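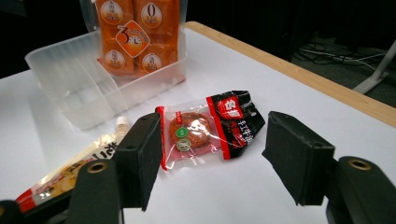

Itden, 2025-12-14

Worn drawer runners in older chests

Most of the chests of drawers that come through the Rana workshop in winter have the same complaint written on the ticket: drawer sticks, or drawer drops at the front. The owner has usually tried candle wax, and in a fair number of cases somebody has planed the top edge of the drawer side as well. Planing the top edge makes the fault worse. The drawer is sitting too low, and taking wood off the top leaves it free to tip further when pulled out.

Wear in a traditional carcase is shared between two parts. The lower edge of the drawer side rubs on the runner, and over decades each cuts into the other. The runner takes a groove along its length, deepest towards the front where the weight is carried when the drawer is open. The drawer side loses height, usually more at the back than the front, because the back end bears hard on the runner whenever the drawer is pulled out past its middle. A third wear point, often missed, is the front rail. Once the sides have dropped, the underside of the drawer bottom or the lower edge of the front starts to scrape the rail, and on veneered pieces it will lift the veneer or the cock bead along that edge.

Before anything is cut, take every drawer out and mark it. Pencil on the outside of the back will do. Drawers that look the same seldom are, and on a chest made by hand each was fitted to its own opening. Stand the carcase on a flat floor and check the openings for square with a pair of pinch sticks, corner to corner. If the carcase is racked, the drawers will bind whatever is done to the runners. A thin wedge under one foot sometimes cures a fault that has been blamed on the drawers for years, and it is worth trying first.

Measuring the wear

Lay a straight edge on the runner from front to back and measure down into the groove. On a piece in ordinary use the deepest point may be 3 mm. Anything up to that can generally be dealt with by turning the runner over or by letting in a strip. Where the groove has reached 6 mm the runner is too thin to be trusted, particularly if it is nailed, and replacement is the better course.

For the drawer side, stand the drawer on a flat board. If it rocks, the sides have worn unevenly. Measure the height of each side at the front, directly behind the dovetails, and again at the back. The front measurement is close to the original height, as the front of the side gets little rubbing. Write the figures on masking tape and stick it to the side in question.

Evander Lamont, who does most of the carcase work at Rana, adds one check of his own. He slides the drawer in upside down. If it runs well that way, the fault is nearly all in the drawer sides. If it still sticks, look at the runners, or at a dust board that has bowed. It doesn't work with drawers that have a lipped front, and it needs the bottom to be sound.

Turning or replacing the runner

Runners in older country work are often simply nailed into the carcase side, or housed in a shallow groove with a nail at each end. Ease them out with a thin blade worked along the joint from the back. Nails that will not draw can be cut with a hacksaw blade wrapped in tape at one end. If the underside of the runner is clean and the timber is free from worm, turn it over, swap left for right if the shape demands it, and refit. Glue only the front end. The carcase side moves across its width with the seasons and the runner does not move along its length, so a runner glued all the way back will either break its joint or split the side. Where there is a split already, fixed runners are the usual cause.

On better work the runner is tenoned into the back of the front rail and sits in a housing. The tenon will have been glued with animal glue, which gives way to warm water and patience. Put a damp cloth round the joint, leave it, and try again. Do not force it. A broken tenon means a loose one has to be let in, and the rail seldom has much spare thickness.

For new runners use a close-grained timber no harder than the drawer side. Beech is common and wears well, but against a soft pine side it will do the damage to the drawer, and the drawer is the harder part to mend. Oak on oak is satisfactory. Old shelving of the right species, planed up, is preferable to fresh stock, which will go on shrinking indoors for some months. Gamex supply a ready-planed runner section in beech and in tulipwood, and the tulipwood is a reasonable match in hardness for pine and other soft drawer sides. It takes stain badly, but a runner is not on show and we leave ours bare.

Letting in a strip

Where the runner is worn but firmly held and there is good reason not to disturb it, the worn part can be cut back and faced. Clear the groove with a shoulder plane or, if the rail is in the way, a side rebate plane and a chisel. Work down to a flat floor just below the deepest wear. A strip 8 mm wide covers the bearing surface under most drawer sides. Leave it slightly proud, glue, and cramp with bent laths sprung between the strip and the runner above. Hide glue or ordinary white glue will hold. Leave it 24 hours before planing the strip down to the line.

Arlindo Queiroz asked at the August bench meeting whether a plastic slip tape would do instead. It will, for a time. Flinik sell one on a roll with an adhesive back, and on a modern chest with thin sides it is a fair answer. On old timber the adhesive tends to creep, the tape rides up in front of the drawer, and the residue is troublesome to remove. We have taken a good deal of it off.

Building up the drawer side

The worn lower edge has to be made straight before anything can be added to it. Mark a line from the front, parallel with the top edge, just above the highest point of the wear. Check where the line falls in relation to the groove or slip that holds the bottom. If the bottom is housed directly in the side and the groove is close to the edge, the cut must stop short of it, and the new piece may have to be tapered to suit.

Plane to the line. The cut should die out behind the front dovetails so that the joint is left alone. Prepare a strip of matching timber with the grain running the same way, a shade wider than the side is thick and deep enough to stand proud of the finished height. Rub the joint together with hot glue, or cramp it with tape pulled tight across at short intervals. Heavy cramps are not needed and will tip the strip. When it is dry, plane the faces flush first, then bring the edge down a little at a time and try the drawer in its opening after each pass.

Aim for a clearance at the top of the side that is just visible. In a heated room in December the timber is close to its driest, and a drawer fitted tight now will bind in a damp summer. The reverse applies to work done in August, when the fit can be closer. Solid drawer fronts need the same thought, more so if they are deep.

A drawer bottom that has sagged will undo all of the above. Slide it out from the back, after drawing the nails or screws that hold it to the lower edge of the drawer back. If it has shrunk clear of the front groove, move it forward and add a strip at the rear. Do not glue it in. A bottom made of several boards can have its open joints rubbed and reglued while it is out. Where the grain runs from front to back, as it does in some earlier pieces, the gap will be at the side and the added strip goes there.

Stops and guides

With the runners restored, the drawer will sit higher than it has for years and may no longer meet its stops. These are small blocks glued and pinned to the front rail, behind the drawer front. If they have been knocked off, the drawer has been stopping against the carcase back, and the back should be looked at for loose boards. Set new stops with a gauge taken from the thickness of the drawer front. Glue them, push the drawer gently home so that it slides them into line, then withdraw it without touching them and pin when the glue has taken.

Guides, the strips that keep the drawer from moving sideways, need attention only where the carcase sides stand back from the opening. Plane them so that they are very slightly wider apart at the rear. A drawer that enters easily and then tightens has guides that close in towards the back.

Finish

No polish or varnish should go on runners, guides or the outside of drawer sides. Rub a little paraffin wax or plain white candle on the bearing surfaces and work the drawer in and out. Beeswax alone is too sticky in a warm room. Furniture creams and spray polish should be kept off altogether, and where they have been used the build-up can be scraped away with a cabinet scraper held nearly upright. Clean out the corners behind the rail at the same time, as flakes of old wax collect there and get dragged under the drawer.

Runner stock is kept in the rack beside the bandsaw. Offcuts long enough for stops go in the tin under the bench.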